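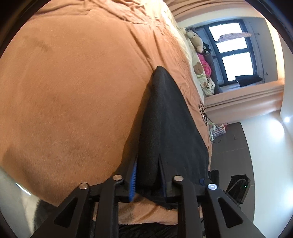

# Folding on the bed: a gallery for doubters

I have been told many times that the right fold will change my mornings. Kondwood sells a folding board on that promise, Trultine has a whole course on it, and the Kassab method wants every piece of cloth standing on its edge like a file in a cabinet. I paid for the course. It runs 62 minutes and spends most of them on how you should feel about your drawers.

So this page is about black cloth and bedrooms, and whether any of it is worth the bother. My drawers still close badly, for what that's worth.

**The bed as a work table.** Every course shows a bare white table. Most of us have a bed, and beds are soft. A fleece blanket grips whatever you lay on it, so the bottom layer drags while the top one slides. The orange fleece with the black circular logo has its own wrinkles up by the edge, and a dark cloth folded on top won't lie any flatter than they do.

**The pillow end.** Teddy bear, little black plush with white eyes, something pink and fluffy, all up against the bear-print pillow. The course says to clear the bed first. I say leave them. You need the middle of a bed to fold on, and moving toys to the floor just gives you a second job.

**Daylight.** Good advice, for once. Black on black is miserable under a ceiling bulb, and I've put away more than one thing inside out. Fold near a window if you have one.
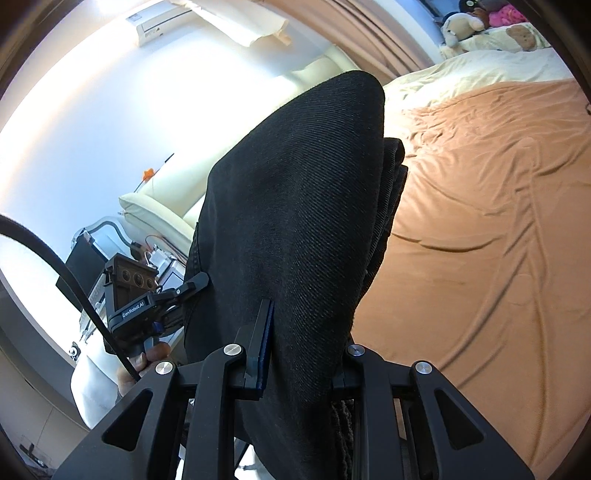

**Standing up.** The Kassab people swear by this. Twill will hold a tall, rounded shape while something is gripping it, and the layers stack up thick and wavy down one side. Whether it stays that way in a drawer is another matter. Mine leaned over by lunch.

**Mixed textures.** Smooth twill and a coarse ribbed knit don't fold to the same thickness, whatever the chart says. Cliso's chart has 49 folds on it. I use 2 of them, and one is really just rolling it up.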